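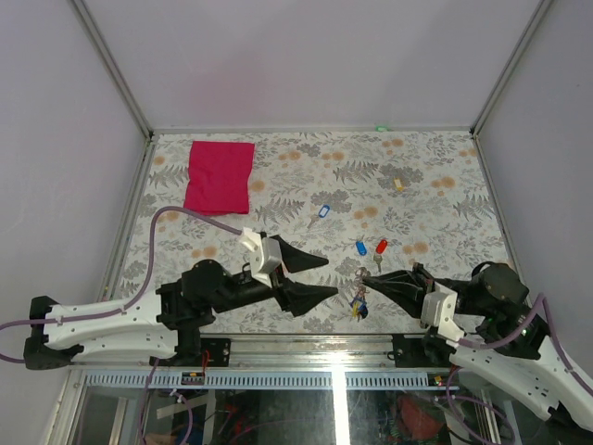
Why do two arms that each work perfectly well alone get in a muddle when they share a bunch of keys?

Most of the time the trouble is timing. Each arm has its own idea of what "now" means, and if those two ideas drift apart by even a small amount, the hands stop agreeing on where the ring is. One starts pulling before the other has finished closing, and the keys go somewhere neither of them planned.

I've spent most of October on that one problem and I have loved nearly every minute of it, so be warned, this is a long one.

For anyone who missed the last post: the task is keys, rings and tags. Pick up a bunch, pass it between hands, get hold of a single split ring, keep hold of it. I chose it after getting a bit bored of folding cloths. A cloth forgives you. You can grab it a finger's width out of place and still end up with something cloth-shaped. A split ring forgives nothing at all, and when it goes wrong you find out straight away, and that makes it a wonderful thing to debug with.

The software has three parts. Chacko is the control loop, which takes target poses and turns them into joint commands for both arms. Esside is the bit that looks at the cameras and decides what the targets should be, in short chunks of future motion. Vokton is the recorder and replayer, and it started life as a folder of scripts I was slightly ashamed of. It is now my favourite of the three. If you only ever write one good tool for a robot, write the one that lets you play yesterday back.

The old version of Vokton saved camera images with the time they were written to disk. You can probably see where this is going! The time they were written depended on how busy the disk was, and the disk was busiest when both arms were moving, so the data was at its worst exactly where the interesting things happened. During a handover the image could be lagging well behind the joint readings. The model was learning from a picture of the keys as they had been a moment earlier, paired with fingers as they were now, and it did a very decent job of learning that nonsense.

I found it by drawing. I took a recording, worked out where the fingertips ought to be from the joint angles, and painted that as a little cross over the camera view. With one arm moving slowly, the cross sat nicely on the fingers. With both arms moving fast, it slid off and then caught up again, like badly dubbed television. I must have watched that clip thirty times, grinning like an idiot.

The fix was dull and took an afternoon. Images are now stamped when the camera driver hands them over, joints are stamped when the bus replies, everything uses one clock, and the replayer lines them up afterwards. If it can't find a joint reading close enough to an image, it says so loudly and drops the pair. No more quiet guessing.

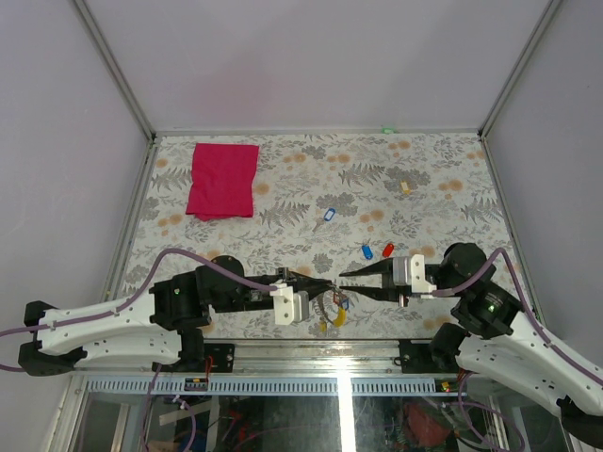 Segundo Quispe wrote in after the last post to ask why I don't simply make one arm the leader and have the other follow it, with a small stiff controller holding the gap between the hands steady. "You would get most of the coordination for free," he said, "and you could stop worrying about whether the model has learned it."

It's a good question and I went away and tried it properly. For the carrying part it's lovely. Once both hands have hold of something, fixing the distance between them takes out a whole family of silly failures, and I've kept it in Chacko as a mode you can switch on. The snag comes just before that, when only one hand has a grip and the other is feeling its way in. The follower needs to be free to be wrong for a moment and correct itself. Tie it to the leader too early and every wobble gets copied across, so the target moves exactly when you're reaching for it.

So what I have now is a blend. There's a single number between nought and one that says how tied together the hands are, and Esside predicts it along with the poses. I expected it to snap from one end to the other. It ramps! It goes up gently as the second hand closes in, hangs about in the middle for a bit, and then climbs. I didn't ask for that shape and I find it very pleasing to look at on a graph.

Right, data. With the clock sorted I went back through everything in the store. There were 1,721 recordings, and after throwing out the ones where the timing couldn't be repaired I was left with 1,620. I'd feared far worse. The ones I lost were nearly all long sessions from before I moved the disk writing into its own process, and in a few of them the drift had grown to almost 700 milliseconds by the end, enough time for a hand to cross a good part of the mat.

Then I retrained on the cleaned set without touching a single other setting. Same model, same seed, same number of steps. It took a lot of self-control to leave everything else alone, and I recommend it, even though it's no fun on the night.

The change was easiest to see close in, when fingers are pinching something as thin as a ring and there's hardly any room for the other pair to come at it. The old model used to hover there. It would creep up, back off, creep up again, and sometimes time out without ever committing. 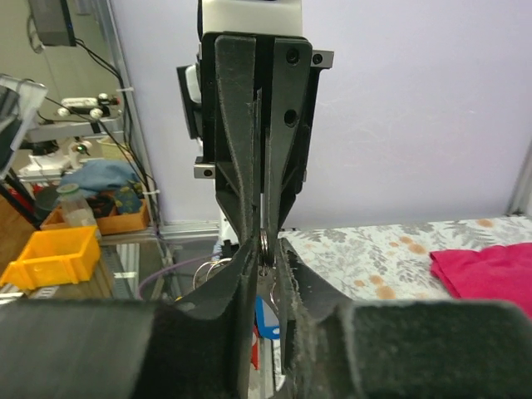 The new one still slows down, but it slows down once and then goes. When I plotted the speed of the approaching hand for the two models on the same starting positions, the old one looked like a saw and the new one looked like a slide in a playground. I had been blaming that hovering on the camera view for weeks. At that range the fingers take up so much of the wrist camera's picture that I'd decided the model just couldn't see the ring, and I'd even started sketching a second camera bracket. The sketch is in a drawer now.

That isn't to say seeing is solved. Thin shiny metal is horrid for depth, and a ring standing edge-on gives you almost nothing to work with. What helped was letting Esside keep a short memory of where the ring had been a few images ago, along with how sure it was. When it loses sight of the ring it leans on the memory, and the uncertainty grows until it either sees it again or gives up and asks for a fresh look. The giving up took me ages to get right. Too eager and the arm never finishes anything, too stubborn and it closes on thin air with great confidence.

A few small things from the month that might save you an evening:

Log what you commanded as well as what the arm did. The difference between the two is where friction, slack and your own bugs live, and you can't work it out later if you only saved one.

Put the version of the control loop inside every recording. I renamed a setting in Chacko 2 and spent a whole evening comparing runs that had never used the same gains.

Make the replayer able to step backwards. I put this off for months as a luxury. It took about an hour to write, and I now press that key more than any other.

I showed the before and after plots at the Unstead meet-up, and the question that came up most was about chunk length, so I'll put it down properly.
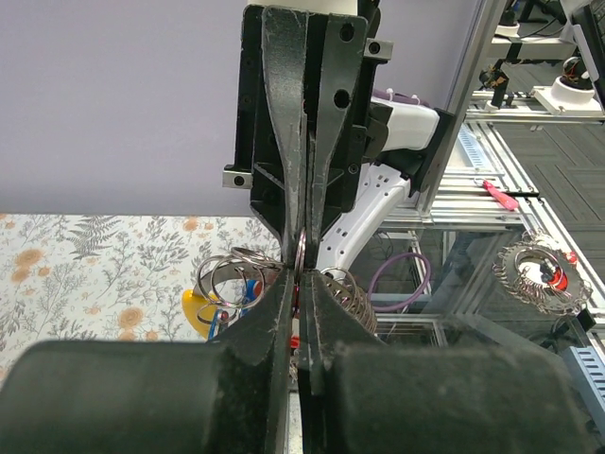
How far ahead should the planner predict when two grippers are working on the same small object?

Long enough that the motion is smooth, and short enough that a slip can be dealt with before it matters. I use long chunks when the hands are well apart and shorter ones once both are near the object, overlapping each chunk with the next so the join doesn't show as a jerk. If you can only have one length, pick the short one and spend your effort on making the overlap good.

The overlap code is only a weighted average, with more trust given to newer predictions as they come in. I tried a fancier version that weighed them by confidence, and it did well on open reaches and rather badly near contact, where the confidence numbers bounce around. It's still in the branch if anyone fancies a go at calming it down.

Next on the list is gripper force. At the moment Chacko treats closing as a position, so a thin ring and a fat plastic tag get the same squeeze until the motor complains. I'd like Esside to ask for a current limit as well, and for Vokton to record it from day one this time. I've got the message format written and the plotting half done, and I'll post the first traces when there's something in them worth looking at.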